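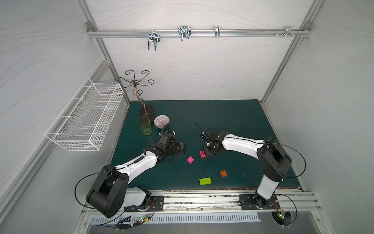

Two robot arms at a bench with a hook rail and a wire basket.

Confocal microscope back in use at Godport

The confocal microscope in the Godport imaging room is running again after its laser was replaced in January. Bookings are open on the usual calendar and the old paper sheet on the door is no longer in use.

A confocal microscope lights one small spot of the sample at a time and uses a pinhole to block light from above and below the plane of focus. The computer builds the picture point by point. Thick samples such as root tips and embryos come out much sharper than on the standard fluorescence microscope next door, though each scan takes longer.

Darius Filip has written new start-up notes, which are kept in the blue folder by the keyboard. Please let the laser warm up before your first scan, and leave the fan running for 23 minutes after you switch off. If someone is booked within 2 hours of your slot, leave the laser on and sign the log.

The Stanel software has been updated and now saves files in a new format. Older files will still open. A full stack can reach 700 megabytes, so move your data to the Karamanlidis server at the end of each session. Anything left on the local drive is deleted at the end of the month.

Ludmila Kadlec is running 2 short training sessions for new users, both starting at 10 am in the Kotari room. They cover mounting, choosing a lens and setting the pinhole. Users trained before the laser was changed do not need to attend but should read the new notes. Places can be booked through the imaging office.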